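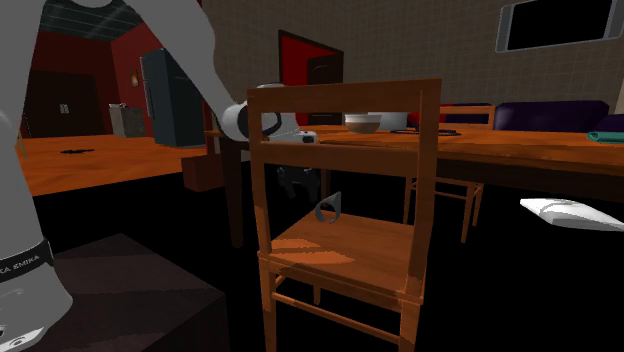

## 3. Eating places and the length of the shared meal

The household survey was carried out in two districts, Gorus and Samora. We asked each household where the evening meal is taken, who sits down, and how long they stay. In total 350 households were visited and 319 gave complete answers. The others are left out of the analysis below.

A meal was counted as shared when two or more members of the household started eating within 15 minutes of each other. This rule is taken from the earlier village study by Gumede, and we kept it so that the two sets of answers can be compared. It has one weakness — a person who serves the others and eats last may not be counted, although she is present during the whole meal.

In Gorus, the table is used mainly for eating. In Samora, the same table is used for school work, sewing and paid work at home, and it must be cleared before the food comes. Several respondents told us that this clearing marks the beginning of the evening.
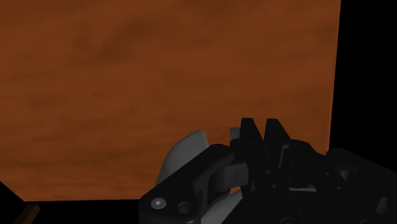
Samora, October

The second round of visits was shorter. Mandla Gumede returned to the households that had kept a meal diary and read the entries together with them. The diaries contain 1530 meals. Many entries are only one line, for example "soup, all of us, late." Others give the seat of each person, and from these we could see that children change seats more often than adults do.

Older respondents spoke of fixed places. One woman in the Engelbrecht Street houses said that her father's chair was left free for a full year after his death, and that visitors knew not to take it.
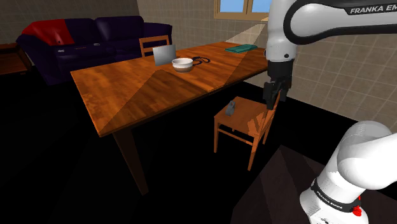 We found no such custom among the younger households, but they had other rules. The most common was that work should stop when the food is served. It was often broken, and the diaries record these cases with some humor.

**Figure 1.** Dining table with a round bowl.

The question of who clears the table afterward was not part of the first questionnaire. It was added for the Oludero visits, which are treated in Section 4.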